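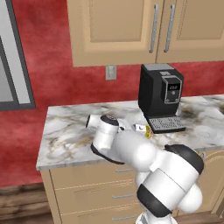
Gunen Kitchen Pack for Prumisex, reviewed

4 December 2023

I bought the Gunen Kitchen Pack in September to settle one question: which of two grippers to put on our arm before we paid for either of them. The pack is an add-on for the Prumisex simulator. It gives you a set of furnished kitchens, a seven-joint arm, a library of small objects and a slot for loading your own end effector. A one-year seat costs $1,425.

Installation took an afternoon. The installer wants Prumisex to be closed and does not tell you so, and the first time it ran it left me with kitchens but no objects. The second run was fine.

The two grippers I loaded were the Cordero parallel gripper, which opens to 80 mm, and the Flustska suction cup. Both makers supply model files. The Cordero file loaded as it was. The Flustska file had its mounting flange turned a quarter turn, so the cup approached everything sideways until I fixed the offset by hand.

For most of the testing I used the kitchen with red walls and tan cabinets. It is a good layout for this kind of comparison. The coffee machine stands on the marble counter against the wall, and a small white packet with a yellow label lies near the front of it. The arm has to reach in over the counter and come at the packet without touching the machine. A low approach is risky and a steep one puts the elbow somewhere awkward. I ran the same pick with each gripper, using the same start pose and the same planner settings.

The Cordero got the packet in 91 percent of its runs. Nearly all the misses came when the packet was turned so that its long side faced the fingers. The gripper closed on a corner and the packet spun away. Slowing the close helped a little.

The Flustska did worse than I expected on the packet and better on everything flat and wide, such as plates and boxed goods. It needs less room beside the object, and near the coffee machine that matters. But the simulator treats suction as on or off. Once the cup touches a surface within the allowed angle, it holds. A real cup leaks on creased packaging, and I would not trust the pack's suction numbers on anything soft without checking them on hardware.

Contact for the fingers is handled much better. You can set friction for each pad, and the small slips before a drop look right to me.

The arm controller has 3 modes: joint, Cartesian and compliant. Joint and Cartesian work as described. Compliant mode shakes when the gripper presses down on the countertop, and the manual's advice is to lower the stiffness, which stops the shaking and also makes the arm miss its target. I gave up on it.

The rendering is good enough for camera work. The marble has veining, the wall is mottled, and the readout on the coffee machine is legible at 22.0 from the view I used. Drawer and cabinet handles are proper geometry and can be grasped. Shadows under the wrist are too soft, and our depth estimates near the counter suffered for it.

Other complaints: the object library is short on bottles, you cannot save a camera position together with a robot pose, and the log files use a different clock from the video export. Support answered my two emails within a day — the flange problem is supposed to be fixed in the next release.

We ordered the Cordero. I will renew the pack if the suction model improves, and probably go back to plain Prumisex if it does not.

Rating: 3 out of 5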